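Wednesday, morning into afternoon

Carrying on with the stemware racks. Last entry stopped at the drip tray question and I have nothing new on that. Today was only the spiral racks and which glasses to keep with them.

Wiped the marble-pattern table first with the Wodier spray and a dry cloth. The white veining hides water spots very well, so I went over it again with the lamp low. Some specks don't come off and I think they are in the surface. Leaving them.

Went over the hub on the wire rack before loading. The rods all meet at one threaded bolt with washers and nuts on it, and if the stack loosens the whole spiral leans. Quarter turn with the small wrench, then checked by pushing on the big loop. Don't go further than that. The Borholm sheet gives no torque figure and the washers are thin.

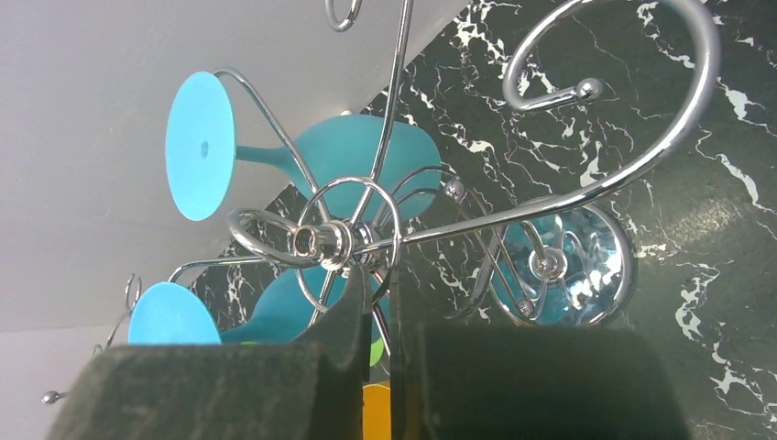
Hub end of the rack with glasses hanging, two turquoise frosted and one clear.

Glasses go in foot first from the open side of the loop. The stem has to pass the wire before the bowl comes round, otherwise the foot catches on the curled ends. The frosted ones are more forgiving because they drag a little on the chrome. The clear one slides, and if it is the last one in it will creep toward the ball end when the table is bumped. Load clear first, colored after.

Notes on loading order, for whoever does this next:

1. Put the rack down where it is going to stay. Turning it loaded makes everything swing.

2. Clear glasses before colored. See above.

3. Fill opposite sides in turn. With one side full and the other bare the base rocks, and I had to start over once for exactly this.

4. Check each foot for chips with a fingertip before it goes up. Easier to do while it is still standing or lying on the table. The sky-blue goblet has a deep bowl and a slim stem and wants to tip, so hold it by the stem close to the foot and bring it in on its side. 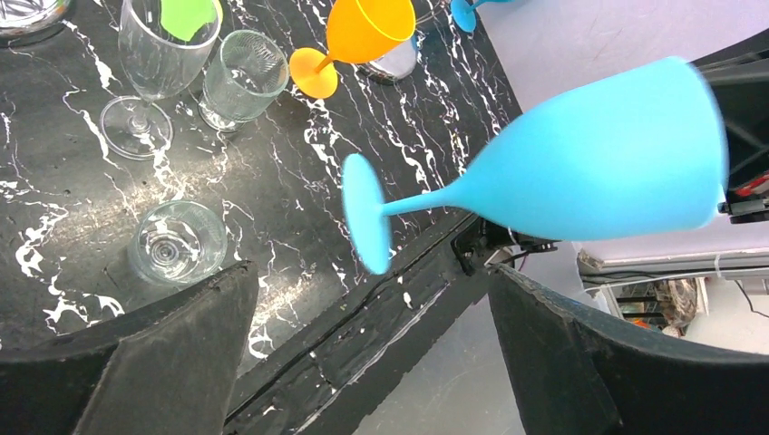 5. Feet end up on top with the bowls hanging down. If a bowl is resting on the next one, take both out and space them again.

6. Look at the rack from table height when done. From standing you miss the ones that are hooked on by the edge of the foot only.

Timing, since the Ingvarsson list asks for it: the last full load took 54 seconds with both hands and no rushing. Unloading was 29. Unloading is quicker but it is where the knocks happen, mostly bowl against wire. The plastic doesn't care much. I would not want to go at that speed with real crystal.

Spacing at the widest part of the loop measured 18 mm on the rack I tightened. The stems go through that with room to spare. Tried squeezing the loop in a little by hand and it sprang back, so the wire is stiffer than it looks. That is good for holding and bad for adjusting. If Ornden wants a narrower opening it will have to come from the bender that way.

Colors: yellow and the pale yellow-green are hard to tell apart under the ceiling light. I sorted them wrong and only noticed when I carried them over to the window. Cyan and sky-blue are a similar problem, though less bad. For the labels I would say "yellow" and "green" and leave out the pale one altogether, or else mark the feet with a dot of paint pen. I prefer the paint pen.

Position on the table matters more than I wrote last time. The back right corner keeps the glasses away from sleeves, but you reach over whatever is standing at the center to get to them. The second rack, the tall spiral on the round metal base, does fine at center-back. It shows fingerprints on the base right away. Keep a cloth near. 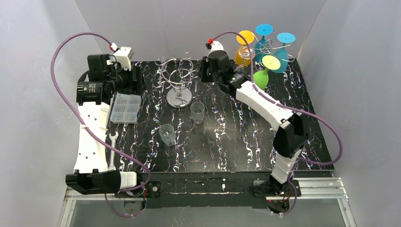 Left to do

Paint pen dots on the feet, then let them dry overnight before anything is hung.

Ask Borholm for spare washers. We have 2 left in the drawer and one is bent.

Try the felt pads under the round base – the metal slides on the glossy top if you pull a glass out sideways. I would rather not glue anything yet.

Write up the loading order on one card and tape it inside the cupboard door. The old card still says to load colored first.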